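The Rulebook Has Never Met a Snack Wrapper

I have read the handling standard for our packing line 5 times now, which is 5 more times than its authors appear to have read it. It runs to 300 pages. It tells me the permitted color of the floor tape. It tells me how tall the letters on the warning signs must be, and how far apart the signs should hang. On the subject of picking up something soft, shiny and badly behaved, it offers one paragraph, and that paragraph begins "The object shall be presented in a known state."

I would love to present an object in a known state. I have worked with crinkly plastic for 12 years and have yet to be introduced to one.

Our standard came to us from Trandonari, who wrote it for machined parts. A machined part is a wonderful guest. It arrives with a drawing, it weighs what it weighed yesterday, and it has an opinion about where its middle is. When we moved over to mixed goods at the Zuvside plant, the document came along, with "part" changed to "item" throughout. I know this because whoever did it also gave us "itemial closure" and "in item because of," and both survived the review.

The rules for grip are my favorite. Contact must be made on "two parallel faces." Please find me two parallel faces on a plastic wrapper. The surface must be "free of reflections likely to affect sensing." Then comes the sign-off sheet, where a tired person at the end of a shift ticks a box to say that all of this was true, and it gets ticked, every time, and the sheet goes into a binder. We have excellent binders. 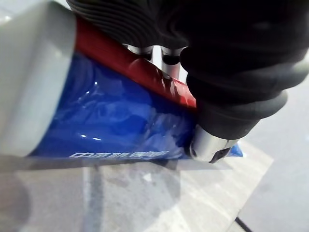

Mereana Cosgrove read a draft of this and wrote back that I was being unfair to the binder. A vague rule, she said, is how people get hurt, and she would take a silly precise one any day, at least until somebody sits down and writes a better one. She also pointed out that I have been invited to sit down and write a better one on 2 occasions and had a dentist appointment both times.

Fair enough. So let me try, with my teeth in good order.

I don't want fewer rules. The ones about keeping people out of reach of a moving arm are good, and I'd have them painted on the ceiling too. What I'd like is for the rules about objects to be written by someone standing next to the objects. Say what counts as a failed grip: dropped, torn, crushed, or carried off in the wrong direction with great confidence. Say how many failures we put up with before the line stops and a person looks at it. Say who may change the grip force and where they write it down. And when film is involved, test with film that has been handled, folded and stuffed in a tote, the way it comes to us, and leave the fresh sample from the supplier in its nice flat box.

Nuketti did a version of this last spring. Their handling section is shorter than our section on floor tape, and it has a blank page at the back headed "Things this did not cover." People write on it. Somebody had written "wet labels" and somebody else had written "yes, wet labels, for heaven's sake," and in the next edition there was a rule about wet labels. I found this almost moving.

The usual objection is that an auditor can't audit a blank page. Our auditor, from Escobar, told me he would happily audit one if it had dates on it. He then wrote me up for a floor sign hung slightly too low – correctly, I should add – and I have moved it.

The revision meeting is in March. I have told the dentist.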